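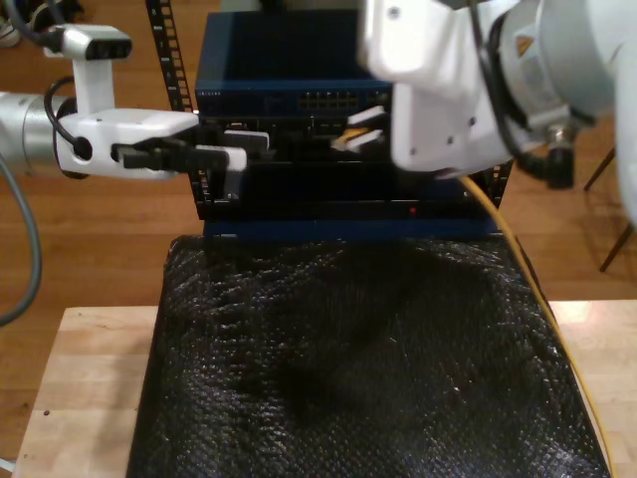

Photo: Marek Malý / Umov

Marek Malý answers the call eleven minutes late and says sorry two times. One of the arms had stopped in the middle of a motion and he wanted to read the log before the buffer was overwritten. "It was a planner timeout," he says. "A boring one. But if I do not look now, I will never know why."

Malý writes control software at Umov, a small company which works on two-arm manipulation. For more than a year his main subject has been network cabling: taking a plug, finding the correct port and pushing it in without breaking anything. The work began with a request from Nekby, a hosting company with many small equipment rooms and few people to send to them.

I asked him first why a task that takes a person two seconds needs so much code.

"Because the person has a finger," he says. "When you put in a network plug, you look at it only in the beginning. After that you feel. You move it a little left, a little right, and it goes. My first version only looked. It had a very good pose of the port, an error of less than one millimeter, and still it pushed the plug against the metal edge and waited there like a donkey."

The present version has three layers. The slowest one is the task planner, which decides what arm does what and in which order. Under it is a motion planner that must keep two arms from hitting each other in a small space. The lowest layer is a compliance controller, running in a fixed loop, and Malý speaks of it with the most warmth.

"The upper layers are allowed to be wrong by a little," he explains. "The controller is soft in two directions and stiff in one. When contact comes too early, it starts a small spiral search. If the force goes over the limit, it goes back and tells the planner: this was not the port, or this was the port but the plug is turned."

A turned plug was the most frequent failure in the first months. The clip of the connector must be on the correct side, and from most angles it is hidden by the gripper. The team tried to solve it with a better detector and trained on 1,300 labeled pictures. It helped, but less than they hoped.

"Then my colleague asked why we do not simply check the plug before we go near the rack," Malý says. "Turn it to the camera, look, turn it back. It costs us time. I was against it for two weeks, because it was ugly. Now it is in the main branch and I do not discuss it any more."

Cables are the other problem. A plug is a rigid object and a cable is not, and the planner does not know well where the cable will be in the next second. Umov does not try to simulate the whole cable. The software keeps a rough volume around it, makes this volume bigger when the arm moves fast, and refuses paths which go through it. Malý admits that the method is too careful and that sometimes the planner finds no path where a person can see five.

The two arms share one clock and one scene model, and this was not so from the beginning. Until March each arm had its own process, and the two exchanged messages. "It looked clean on the drawing," he says. "In practice, one arm believed that the other was still in the old place. The delay was 83 milliseconds in the worst case. For a chat program this is nothing. For two grippers at the same row of ports it is a lot."

The tools around the robot took him longer than the controller. Every attempt is recorded with forces, joint positions and camera streams, and can be played again with a different version of the planner. The library has 627 failed attempts, all with a short note written by a human. New code must run through them before it may touch the real arms.

"I prefer the failures," he says. "The good runs are all similar. From them I learn that on Tuesday it worked."

When I ask about success rates, he becomes slow. In the last internal test of 100 insertions the result was good enough to continue, he says, but it was one type of plug and one type of port, and he does not want a number in a headline. Fiber connectors are the next item on his list. He has ordered some cheap ones to break.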